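Sigo sin creerme lo del prefermento largo. Sunita insiste en que con 18 horas la miga sale más abierta y el pan aguanta mejor, pero sus notas mezclan dos harinas y así no hay quien compare nada.

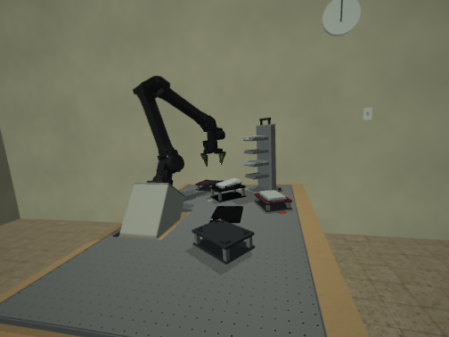
Hunura, mayo

Repito la tanda con una sola harina, la de McAlister, y la misma sal. Masa total 1,777 g antes de dividir; tras el horno y el enfriado, 1,271 g entre las piezas. Me parece mucha merma. O la báscula deriva o Cletus (Dvorak) volvió a tarar con el paño puesto. Dice que no. Mañana pesa Desmond.

Del sabor no digo nada todavía. A ciegas, Pennington prefirió el corto y Villanueva el largo, o sea que estamos igual que en la tanda anterior.
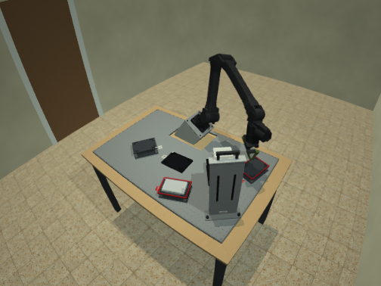

Lo que sí cambia es la corteza, más oscura en el largo, aunque la bandeja de arriba siempre tuesta más y los largos iban arriba. Hay que cruzarlas. También falta apuntar la temperatura del agua; en la hoja pone «templada», que no sirve. Pongo 32 grados en la próxima y que nadie la toque.

El folleto de Risus promete «fermentación controlada» con su cultivo seco. Pedí los datos y mandaron otro folleto.

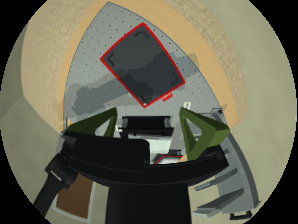 Almohadilla gris oscura con borde rojo sobre la superficie perforada.

Pendiente: cruzar bandejas, revisar báscula, guardar una pieza de cada para cortar a los tres días. Si Sunita quiere escribirlo ya para Busedness, que lo firme ella.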